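Refinishing a dining table, oil or poly?

debora_m
Stripped and redid our dining table last October. Now I keep getting told I used the wrong finish.
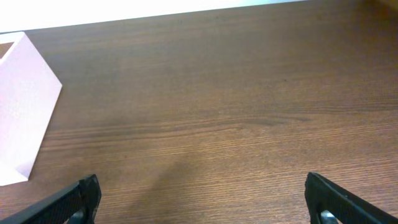 Tabletop near the far end, April 15, 2024

rosalba.g
Nice grain, I like the long dark streak. What did you put on it?

debora_m
Wiping poly, three coats, sanded between.

obassi
I'd have used oil. Poly scratches and then you're redoing the whole top.

rosalba.g
Disagree — oil needs recoating every year. Mine has had poly on it for 9 years.

obassi
Depends on whether you have kids.

debora_m
Two. Staying with poly.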